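Clunis Two-Arm Kit, Tall Base
For self-build at home or in a shared workshop

Part no. 763
Supplied as a kit. Firmware and wiring guide included. Some soldering required.

Overview

The Clunis is a pair of light electric arms on a wheeled column, meant for slow indoor work near floor level and up to table height. It was first built by members of the Dimside workshop and is now sold in kit form with the same drawings and the same parts list. The column, base and both arms go together with hand tools. A bench supply, a multimeter and a clear stretch of floor are needed for the first power-up.

The kit is sold without a computer. Any small PC with two free USB ports and a current Linux release will run the control software. Builders who have a gaming laptop to spare generally use that, with the lid shut and the laptop strapped to the rear shelf.

What is in the box

Left and right arms, part assembled
Two-finger grippers, one pair
Column, shelf and wheeled base
Motor driver boards, one per arm, plus one spare
Cable set with strain relief clips
Head bracket (camera not included)
Stop button on a 5 metre lead
Fixings, in labelled bags

Arms and grippers

The joints arrive greased and set to zero at the works. Do not back-drive them by hand before the driver boards are fitted. Payload at full reach is 1000 g per arm, gripper excluded. Close to the column the arms will hold more, but the figure above is the one to design around.

The gripper fingers are parallel at mid stroke and spread towards the end of travel. Pointed fingers suit thin and crumpled items such as wrappers and paper. For bottles and cartons, the wide pads (sold separately) give a better hold and leave fewer marks. Finger changes take two screws per side. Run the gripper calibration again after every change, or the closing force will be wrong. 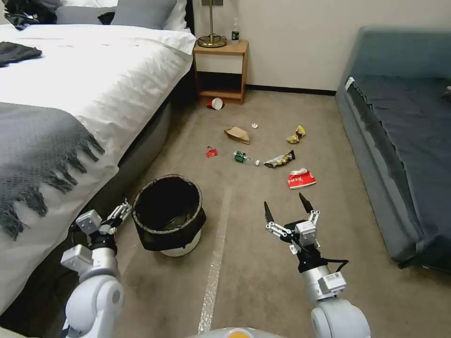

Two-arm setup in a bedroom, right gripper open towards the litter on the carpet, lined wastebasket by the left arm.

Floor work

Picking from the floor is the hardest job the kit is asked to do and the one most builders try first. Set the column to its lowest stop. Check that the wrist cable has enough slack for a full turn and that the loop does not catch the fingers; if it does, move the first clip back one hole. Deep carpet will slow the base - the Benmoussa wheels grip better than the standard set but add 33 mm to the overall width.

Place the bin within reach of one arm and leave it there for the session. The software stores the bin position relative to the base, so driving the base means teaching the position again.

Power

24 V DC, from a mains supply or the Virametti battery pack. The battery sits low in the base and should be fitted even when running from the mains, as the column is top-heavy without it.

Notes for shared workshops

Keep the stop button with the operator and outside the reach of both arms. The default speed limit is stored on the driver boards and survives a software reinstall. To change it, fit the jumper marked LIM and use the setup tool, then take the jumper out again.

Spare fingers, belts and cable sets are held in stock. Driver boards are made in batches; the next is due in June.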